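Robot Learning, Handout 4: Gathering Demonstrations
Reto Zaugg, Werkodbridge course
Oct 22, 2021

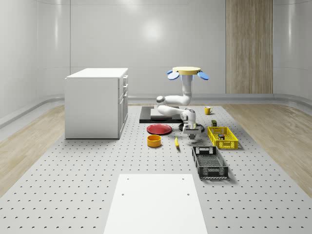
Fig. 4.1. Simulated workspace for the practical, with the gripper above the round dark object.

3 shares | 2 comments

4.1 What counts as an example

An example is one full attempt at one task. It starts when the arm leaves its start pose and ends when you press stop. We store the joint angles, the gripper opening, the camera view and the written instruction. If any of the four is missing the attempt is thrown out at the merge step, so check the log before you move on.

Keep the instruction short and use the object names from the task sheet: "put the banana on the red plate", "put the cube in the black basket". Last year one group wrote "bowl" for everything with a rim. Their policy never learned to tell the plate from the bowl, and relabelling took longer than recording.

4.2 How many

Each group records 200 attempts. With five groups that gives a shared set of 1000. Split your share over the tasks on the sheet and do not leave the hard ones until last. Moving the puzzle cube from one basket to the other is slow at first – the basket sides leave little room for the fingers if you come in at a slant.

4.3 Varying the layout

Shuffle the objects after every attempt. The Devard script does this if you start it with the shuffle option on. It moves and turns the small items and leaves the cabinet where it is. Look at the result before you record. A mug placed out of reach is no use to anyone, and the script does not check for it.

Vary your own driving as well. Approach from the left sometimes. If the grasp slips, carry on and try again within the same attempt, and mark it "recovered". These attempts are worth keeping. In the Drendville set, the policy trained only on clean runs stopped dead after its first missed grasp.

4.4 What to throw away

Discard an attempt if the arm passes through an object, if something leaves the platform, or if you changed your mind about the task halfway. A slow attempt is fine. Long pauses are a different matter: the policy copies them. Trim anything over 400 steps of standing still – Zacharopoulos covers this in the reader, chapter 5.

Do not delete failed attempts. Move them to the folder called "failed" and leave the instruction as it was. We use them in November for the lesson on success detection.

4.5 Before next time

Bring your merged file and a one-page note on which tasks gave you trouble. Say who drove which attempts. Styles differ between drivers and we will plot them side by side.

Reading: Zacharopoulos, chapter 5, up to the part on action chunks.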